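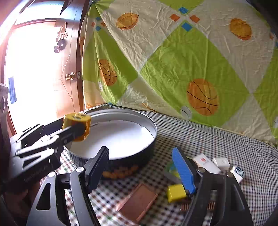
Subject: Re: Sorting the odds and ends tin

From: Karthikeyan Poojary
To: Disholm Menders list
Time: 20:14

Esa wrote:
> I've got the big round tin with the orange pattern on the side,
> and the bits that live in it are all over the spare bed. Springs,
> little boxes, the lot. Does it all go back in together, or are we
> splitting it up this time? Also, is the check sheet all right to
> work on or should I find a tray?

Hello Esa,

Splitting it, please. The tin is wide but shallow, and last May the small things ended up under everything else. Tip nothing in. Put pieces in one at a time.

The yellow block with the orange edges can go in the tin. So can the smaller yellow one with the grey side, and the flat brown plate.

Keep the two copper springs out. They get caught on each other, and I spent most of an evening on that last year. An envelope will do. Write "springs" on it and the shelf number, 192.

The small white boxes stay as they are. I'd like the one with the red emblem and the one with the blue circle left where you can read them, so stand them along the side. If the plain-looking cube has anything in it, tell me what and I'll add it to the list. The last number I used was 81.

The sheet is fine. Small pieces are hard to spot on a check that fine, though, so run your hand over it before you fold it up.

Declercq has asked for the tin back once we've finished with it, so no labels on the outside. A slip of paper inside the lid is enough, if you still have the lid.

I've not heard from Drollen about the drawer units. I'll write again when I do.

Karthikeyan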